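Search products and guides
Search
Clear

Skekance Office Firewall, second version

Sold by Wosau. Page written by Clive Sowerby, who looks after the network products and would like you to read to the bottom before ordering.

We have sold security boxes for long enough to be suspicious of them. Most do one job fairly well and are advertised as doing nine. The Skekance is a small firewall for offices of up to 50 staff. It sits between your internet line and everything else you own, decides what may come in and what may go out, and keeps a record of what it decided. We stock it because the record is readable and the settings stay where you put them. If you were hoping for a box that "stops hackers", so were we, and we have yet to be sent one.

What the maker claims

The leaflet says the Skekance "learns your business". We asked what this meant and were told that it keeps a list of the sites and services your staff normally use and flags the ones that are new. A list is a useful thing to have. It took us a fortnight in our own office before the warnings settled down, and for the first few days it objected to the payroll service every morning at 9.15.

The leaflet also says setup takes minutes. Plugging it in takes minutes. Setting it up properly took Beverley Marsden most of an afternoon, and she has done a good many of these. Allow a day if your network has grown in the way most office networks grow, with a forgotten switch under a desk and a printer that somebody gave a fixed address years ago.

The third claim is "bank-grade protection". We have no idea what that is and have left it off the box label.

What it does, in our experience

It blocks incoming connections unless you have allowed them. Any decent firewall does, including the one that may already be inside your router, so check that first.

It keeps guest wifi apart from office machines. This works well and is the part customers thank us for.

It filters web addresses against a list of known bad ones, refreshed every 2 hours. A phishing page put up this morning may well be missing from the list until this afternoon. Staff still need to look at what they click on.

It lets people working from home connect safely. Each person needs a second sign-in step, using an app or a small key, and you can't switch that off. Some buyers have complained. We think the maker has this one right.

It does not read encrypted traffic unless you turn that on, and we would advise most small offices to leave it off. It slows things down, it upsets banking sites, and it gives whoever holds the admin password a view of a great deal they have no business seeing.

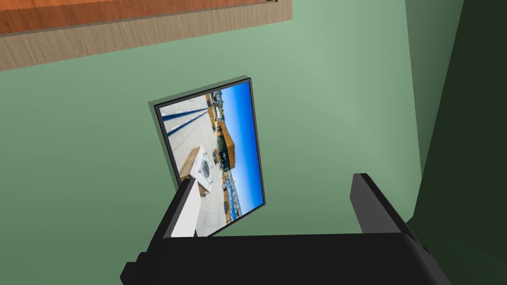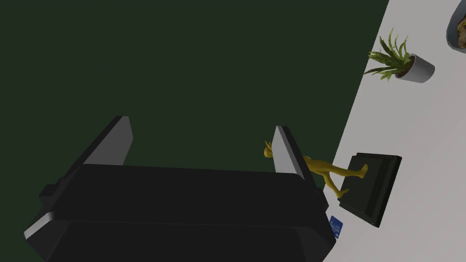

Does it carry on working if we stop paying the subscription?

The firewall part does, and so does the guest network. The list of bad addresses stops being refreshed, and you lose the weekly report. Security fixes for the box itself continue for as long as the maker supports this version, with or without a subscription. We have that in writing and will send you a copy.

In the box

The Skekance unit
Power supply with UK plug
One network cable, rather short
Wall bracket and screws
A printed card with the first password, different for every unit

Change that password on the first day. The setup screens will nag you about it but will let you carry on regardless, and we have told the maker that they shouldn't.

Ordering details

Product code: 3439
Network ports: five, one of them for the internet line
Suitable for: up to 50 staff
Subscription: yearly, optional after the first year
Returns: 21 days, opened or unopened

The first year's subscription is included in the price. The renewal notice will come from the maker. It will be worded as though something dreadful is about to happen. Read the answer further up this page before you pay it, and decide whether the address list has earned its keep.

Compared with the others

We also keep the Elivby, which is cheaper and does much of the same. Its log is close to useless: you get a coloured dial and the word "Good". If you only want the guest wifi split, buy that one and save your money.

The Engström is better built and far dearer, and it wants a trained person to run it. Nigel Stockdale in our workshop prefers it to the Skekance and will tell you so on the phone. He is right for a firm with its own IT staff. For a dentist or a small letting agent it is too much box.

Buying nothing is also worth a thought. If every machine you own is kept up to date, your files are backed up somewhere that isn't plugged in all the time, and everybody uses a second step to get into email, you have already dealt with most of what goes wrong in the offices we visit. If one of those is missing, fix it before spending anything here.

What buyers have told us

"Does what you said, which was less than the leaflet said. Guest wifi is sorted. I still don't understand half of the weekly report." Majdi Zein

"Good log. We found an old camera sending traffic abroad all night and unplugged it. Fan is louder than I would like in a quiet room." Aníbal Abreu

The fan is a fair complaint. It runs all the time and gets noisier in warm weather. Put the unit in a cupboard with some air in it, well away from anyone who has to take phone calls.

Known faults

Units sent out before June have a bug that sets the clock back an hour after a power cut. The times in the log are then wrong until you restart it a second time. The fix is in the current software, under Settings, then Updates. Fresh stock already has it.

Exporting the log to a spreadsheet drops the last column if the file is very large. The maker knows. We have no date for a fix and won't guess at one.

If you want us to set the box up, ask when you order and Beverley will ring you to go through what is on your network. Have your internet provider's login details to hand, because she will need them before she can start.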